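Garment Measurement Technician (part-time, fixed term)
Gester Apparel Testing — Midanmont
Posted in August

Gester is recruiting two technicians for the sizing and wash-shrinkage program at the Midanmont site. The program covers 281 styles of knit tops and underwear supplied through Ustier and runs for 4 months. Technicians report to Brijesh Bisht, laboratory lead.

Duties

Measure sample garments before laundering and after each wash cycle, using steel rule and tape, to the nearest millimeter.
Condition samples in the standard atmosphere room before each measurement.
Enter readings in the Dubey log on the same shift. Corrections are initialed, never overwritten.
Flag any garment outside the tolerance on its specification sheet.
Keep retained samples labeled and shelved by style number.

Requirements

High school diploma or equivalent. Prior work in textile testing, garment inspection or alterations is preferred. Applicants must be able to read a specification sheet and stand for most of a shift. Normal or corrected color vision is required for shade grading. Training on the measurement procedure takes 2 days and is paid.

Hours

Shifts start at 7:30 a.m. and total 70 hours per month. Overtime is not offered. Shift swaps need the approval of the laboratory lead.

Measurement trial

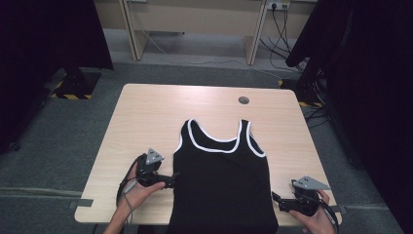 Shortlisted applicants complete a practical trial on site. Each applicant measures the same set of tops twice, with a break between rounds, and the two sets of readings are compared. Garments are laid flat and smoothed by hand without stretching. On a sleeveless style such as the black tank top with white trim, armhole and neckline readings are taken along the outer edge of the trim — not along the seam behind it. Soft creases in the body are eased out before chest width is read. Repeatability counts for more than speed.

To apply, send a résumé and one reference to the Gester front office in Midanmont, marked "Measurement Technician." Applications without a reference will be returned.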